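ok so I moved to Velport in January and I have now been trying to learn Hungarian for 30 days straight. a thread, mostly complaining

why? the bakery downstairs is called Szabó and I was saying it so wrong that the lady at the counter made me repeat it until I got it (it's SAH-boh, the sz is just an s. the plain s is a sh. I know!!)

my flashcard deck is the 2000 most common words and I know maybe the food ones. I can order a poppy seed roll like a champ -- I cannot ask where the bathroom is

20 minutes every morning before coffee. tried doing it after coffee and I just ended up reading the news

the vowels are what's killing me. o, ó, ö, ő. four of them! I put them on sticky notes all over the fridge and my roommate thinks we have a ghost

somebody told me to stop staring at a phone and go back to letters you can pick up, little kid style. so I'm spelling out loud now, one letter at a time, and it's slow but the gy and ny are finally sticking

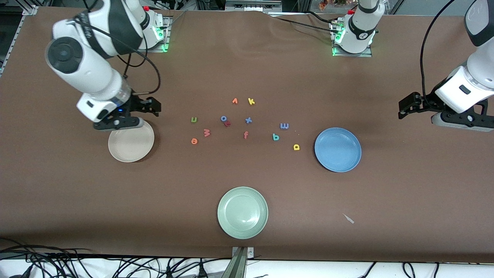

kistent replied that I should quit the flashcards completely and just listen to the radio until the words start coming apart on their own, which took them a whole winter

I don't have a winter in me!! but ok, radio on during dishes, starting tonight

next goal is 500 words by summer. will report back from the bakery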